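Reusable Tray Pilot at the Gastlow Kitchens: Second Progress Report
Prepared for the Fung Fund, March 2020

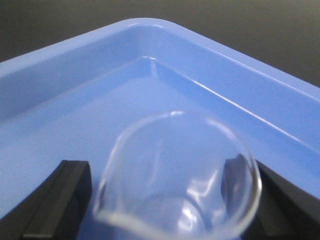 The grant pays for one thing, which is to find out whether school lunches can be sent out and brought back in washable trays at a cost the kitchens can live with. At the halfway point my answer is that I don't know, and I would be wary of anyone who says they do. The first report was more cheerful than this one. I have reread it and I think it leaned too hard on two good weeks.

Deliveries and returns

The Gastlow kitchens sent out 1574 meals in trays during the period. Of the trays used, 137 did not come back in time for the next wash. Most of those turned up later, but a late tray costs us nearly as much as a lost one, as the kitchen has to fall back on disposable boxes that day and the boxes have to be bought either way. The supplier, Stodenik, told us at the start to expect very few late returns. We asked twice what that was based on and got a brochure.

Niilo Kokkonen has moved the pickup at the two farther schools from the afternoon to the following morning. Late returns dropped after that. They also dropped at the school where nothing was changed, so I would not give the new pickup time the credit yet. It could be the weather, or the older classes being away on trips.

Washing

This is where the plan looks weakest. The proposal assumed that trays could go through the existing dishwasher at the end of the lunch run. They can, but they take up the racks that were used for serving pans, and the pans then wait. Staff have been staying late. Yen-ting Peng kept a log of the extra time and it came to 71 hours for the period, none of it in the original budget. We have paid it out of the line for training, which will not stretch much further.

Stodenik has offered a rack that is supposed to hold more trays per cycle. We have borrowed one. My view so far is that it holds more trays and dries them badly, and the kitchen ends up wiping by hand. Yen-ting is more hopeful about it than I am and wants another month before we send it back. I have agreed to that.

What children and cooks think

We collected 468 comment slips. I would ask the Fund not to read much into them. The slips were handed out by teachers who knew what we were hoping to hear, and a good share of them say only "nice" or "good." The more useful ones complain that soup cools faster than it did before. The cooks say the same thing, and they have stopped putting soup on the menu on tray days. That makes our cost comparison look better than it should, soup being the most awkward meal to pack. From now on costs will be reported with and without soup days.

Tracking

The Urkadon tracking sheet was meant to show where every tray is at the end of the day. In practice it shows where trays were when somebody last had time to fill it in. We have cut it back to two entries, out and in. The fancier version may be worth another look later, though I would not spend grant money on it.

Spending

Overall spending is close to plan, but only because we have not bought the second batch of trays. I recommend holding that purchase. If late returns stay where they are, more trays would hide the problem for a few months and leave us with a bigger stack to wash.

Before the next report

Niilo will run the old pickup time again at one of the farther schools, so that we have something to compare. Yen-ting will finish the rack trial and price the extra washing hours properly. I will ask the district what it really pays for hauling away the disposable boxes – the figure in our proposal came from a phone call, and I can't find a note of who was on the other end. The next report is due in July.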